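The Long Afterlife of the Spare Button

There is a tin in my kitchen that once held shortbread and now holds 80 buttons, none of which belong to anything I own. I know the figure because I tipped them out one wet evening in October, sorted them by size, then by colour, then by how much I disliked them, and put them all back. It was the most attention they had received since my mother-in-law handed the tin over with the words "you'll want these", a prediction that has so far been wrong.

Most homes have such a tin, or a jar, or a drawer with a small rattling bag at the back. In the bag are the spares: the little plastic envelopes that come pinned inside a new coat or cardigan, holding one large button, one small button and, if the maker is feeling generous, a twist of matching thread. You take the envelope off. You think, how sensible. You put it somewhere safe, and from that moment you and the button have parted for good. When the coat does lose a button, three winters on, you will go to the tin and find spares for a pair of trousers you gave away and a blazer you are fairly sure was never yours.

I went to Plardale to find out whether anybody does this properly. Plardale is a small town with a large car park, and for a long time it made buttons. The biggest works belonged to Durán, a family firm that stamped, drilled and polished for most of the shirt trade in that part of the country, and whose old brick chimney is now attached to some flats. On the ground floor of what used to be the sorting room is a mending shop. It has 3 sewing machines, a kettle, and a wall of narrow drawers that came with the lease.

The shop is run by Oriana Cisternas. She grew up two streets away and has the calm manner of a dentist with a nervous patient. People come in holding their garments slightly behind them.

"They apologise," she told me. "They say, I know I should be able to do this myself. I say, well, can you? And they say no. So then we're fine."

A button costs £2 to have sewn on, which includes the button. She has thought about raising the price and decided against it on the grounds that she would then have to repaint the sign. Most of her income comes from hems and zips, and from one local choir whose members change shape, she says, with great regularity.

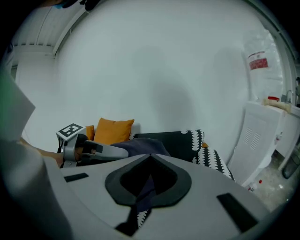
A hand and two hand-held grippers, with a scrap of black-and-white pattern showing through.

The drawers are the reason to visit. Each has a sample button wired to the front, as Durán's clerks left them, and behind the sample are its brothers and sisters, sometimes a handful, sometimes enough to fill a sock. Cisternas can match a lost shirt button by feel, more or less, and showed me by doing it with her eyes shut while telling me about her parking permit. She got it wrong the first time. The second time she got it right and closed the drawer rather firmly.

What she cannot match, very often, are modern buttons. The trade used to work to a fairly small set of sizes and styles, and a white shirt button was a white shirt button. Now a fashion label may have its own, with its name pressed around the rim in letters you need a good lamp to read. This is supposed to make you feel looked after. It means that when one drops down a drain, the shirt will for ever after have five buttons bearing the name of the brand and one bearing the name of nobody in particular. Cisternas suggests moving the odd one to the bottom, where it can be tucked in. I have since looked closely at my own shirts and found that somebody, at some point, has done this to two of them. I live alone now, so I must conclude it was me.

The material has changed too. Durán cut its better lines from shell, and its cheaper ones from a pale, hard plastic sold under the name Plasex, which was advertised as boil-proof and could apparently be dropped off a church. Collectors are fond of it. It yellows to the shade of old piano keys and makes a pleasing click when you stir it in a bowl, and I report this from experience, having been left alone with a bowl.

Soledad Escobar owns 800 pieces of Plasex, mounted on cards, and would like more. She met me in the café across the road from the shop with a selection in a cake box. She began collecting after clearing her aunt's house, where every drawer in the place turned out to have buttons in it, including the one under the oven.

"My sister took the furniture," she said. "I think she believes she won."

Escobar does not sew. She was quite clear on this point, and a little offended to be asked. Her own cuff, as she turned the cards over for me, was held shut with a safety pin. She regards putting a Plasex button on a garment much as a stamp collector would regard posting a letter, and she and Cisternas, who each speak warmly of the other, have a standing disagreement about what the drawers across the road are for. Escobar has offered to buy the lot. Cisternas has offered to sell them to her singly, at £2 each, attached to something.

The rest of the town takes a relaxed view. There is a button on the road sign as you drive in, painted with four holes although Durán was known for its two-hole shirt fastenings, and there were letters to the paper about it. The letters have stopped. The sign company, Grivance, has kindly left a quote on file.

Before I went home I asked Cisternas to show me how to do the job myself. You want doubled thread, a matchstick under the button to leave some slack, a few passes through the holes, then pull out the match and wind the thread round the shank before you finish off. It took her less time than it has taken you to read this. It took me most of a cup of tea, and the button sits at an angle, as if listening to something in the next room.

She gave me the spare to take away in a small paper envelope. I put it somewhere safe.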